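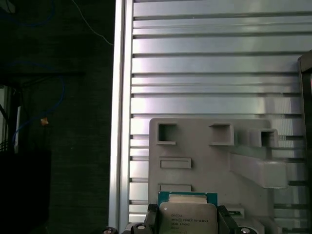

グリッパの爪を交換した後、全点の再教示は必要ですか。
再教示が必要になるのは、基準点の照合で偏差が許容値を超えた場合に限られます。許容値内であれば、工具座標の補正値を更新して運転に戻します。

ケネロ、プロセッサ着脱セル「Rothe」の保守手順を改訂
爪交換後の復帰作業を6工程に整理

【ウルヴィル、11月】産業用自動化装置の設計・保守を行うケネロ(Kenero)は、サーバー用プロセッサの着脱検証に使用するロボットセル「Rothe」について、爪交換および治具調整に関する保守手順書を改訂しました。新手順書は、ウルヴィル(Ulville)事業所とドゥーラッハ(Durach)事業所の設置セルに適用します。

改訂の背景
Rotheは、2本の爪でプロセッサの側面を把持し、樹脂製治具との間で受け渡しを行うセルです。把持面が摩耗すると、ヒートスプレッダ面の傾きが増え、挿入時の側圧が上昇します。従来の手順書では爪交換後に全教示点を順に確認しており、停止時間の大半がこの確認に充てられていました。また、治具の取付けねじを緩めた場合の扱いが明記されておらず、事業所ごとに判断が分かれていました。

新しい作業順序
爪交換後の復帰作業は次の順で行います。
1 主電源を遮断し、残圧を抜く
2 爪を取り外し、取付け面を乾いた不織布で清掃する
3 新しい爪を仮締めし、基準ブロックを把持させた状態で本締めする
4 手首カメラで治具の基準穴を撮像し、登録値と照合する
5 偏差に応じて工具座標を補正する
6 検証用プロセッサで挿抜を25回行い、側圧の記録を保存する

手順4で許容値を超えた場合は、アルミパネル側の治具取付けねじを先に点検します。ねじに緩みがあるときは治具を再固定し、手順4からやり直します。緩みがないときに限り、全点の再教示に進みます。治具を取り外した場合は、偏差の大小にかかわらず再教示の対象です。

点検周期
把持面の目視点検は8時間ごと、爪の交換は挿抜2,125回ごととします。回数は制御盤の累計カウンタで管理し、交換時に保守員がリセットします。把持面に欠けを認めた場合は、累計回数に達していなくても交換してください。手首まわりのケーブルは、爪の交換時に被覆の擦れと固定箇所を確認します。爪の左右は形状が異なるため、片側のみの交換は認めていません。

担当者のコメント
保守技術部のリーゼロッテ・シュミーダーは次のように述べています。「位置ずれの報告を調べると、原因はロボット側よりも治具の固定側に多く見つかりました。点検の順序を入れ替えたのはそのためです。教示データに手を付けるのは最後になります」

ドゥーラッハ事業所でセルの立上げを担当するラファエル・ドロルムは、「仮締めと本締めの間に基準ブロックを把持させる工程は、以前から現場で行っていた方法です。今回、締付けの順番を含めて文書になりました」と述べています。

適用と配布
改訂版は11月から適用し、旧版は同月中に回収します。Rotheを導入済みのお客様には、保守契約の窓口から手順書と記録用紙を送付します。制御ソフトウェアの更新は不要です。旧形状の爪を在庫でお持ちの場合は、取付け面の座ぐりの有無を確認し、座ぐりのないものは使用せずに窓口までご連絡ください。

本件に関するお問い合わせ
ケネロ 保守技術部 Rothe担当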